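What the Picking Arm Left Us

Okcombe packs office supplies and small household goods for stores that don't want to keep a stockroom. I have worked there long enough to have trained on paper pick lists, then on handheld scanners, and since February on a line with a robot arm at the end of it. The arm came through a firm called Casto. It picks up items one at a time and moves them into whatever the order calls for, a carton or a tray or a basket, and it does this for most of the shift without stopping.

I want to write about what that has done to the work, and I will try to leave out the two speeches everyone has heard already. One says the machines will take everything. The other says they will free us for better things. I have been to meetings where both were given within an hour.

There were 12 of us on the packing line before the arm. There are 12 of us now, counting two who moved over to returns. Casto's people said in the first week that no jobs would be cut, and so far that has been true. But a job can keep its name and its pay rate and still become a different job. Mine used to be packing. Now I spend most of the day setting up for the arm, clearing up after it, and deciding what to do with the things it won't take.

The things it won't take are the interesting part. It has trouble with soft packs, anything in loose plastic, and anything that rolls. A hard item with flat sides is usually fine. So the easy, regular goods go to the arm and the awkward ones come to us. Under the old system a packer had a mix. You would do a few hard ones, then a run of easy ones, and the easy ones were where you caught your breath and talked to the person next to you. That rest was never written down anywhere, so when the line was redesigned it wasn't in the plan, and it went.

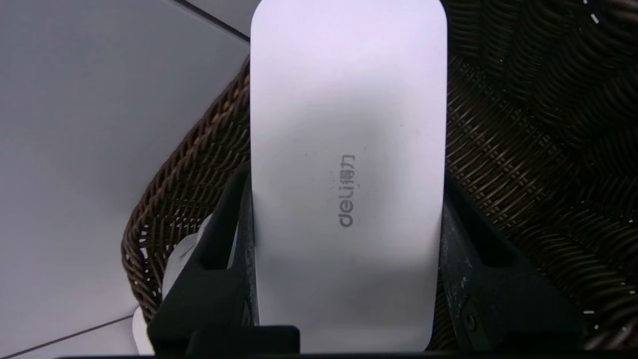 Does a robot on the line make the work easier for the people beside it?

It makes the work lighter on the back and harder on the attention. I lift less than I did, and my shoulders have noticed. I also go home with the kind of tiredness I used to get from driving at night.

Bethel Alemayehu has run our shift for six years, and she saw this before I did. She began keeping a notebook of every time someone had to step in, with the time of day and a few words on the cause. In one week she had 46 entries. Casto's own report for the same week listed six, because their system only records a stop when the arm faults. If one of us turns a box so the arm can get hold of it, or takes out something it has set down crooked, the software sees a normal cycle. By its count the line was running on its own. By hers, people were running it with the arm's help.

I think her count should be the official one. I don't say that to score a point against the machine. When the company decides how many people a line needs, it looks at the report. If our part of the work isn't in the report, the number will come out wrong, and it will come out wrong in one direction.

There is a second change that is harder to put a number on. A new hire used to learn by packing badly next to someone who packed well. You found out that a heavy thing goes in first and that a box with a crushed corner will be sent back. Now a new hire learns the arm's screen on the first day and may go weeks before packing 100 orders by hand. When the arm is down, and it was down for most of a shift last month, the new people are slow and they know it. A friend at Deduvier, across the road, tells me they have the same problem with an older machine.

The usual answer to all this is training, by which people mean a course. Feyisa, the training outfit we use, offers one on working alongside robots. I took it. It covered where to stand and which button stops the arm, and both are worth knowing. It did not cover how to get the easy orders back for ten minutes when your eyes are going.

What I would ask for is fairly small. Rotate everyone off the exceptions table every hour. Have new people pack by hand for their first month — all of it, good items and bad. Put Bethel's notebook into the weekly numbers. And when the arm is due to be moved or given a new kind of item, ask the packers first, while the plan can still be changed.

I don't want the arm taken out. I lifted cartons for years and I have no fondness for it. The hourly rotation has been approved for a trial on our shift, and the notebook is still in Bethel's desk.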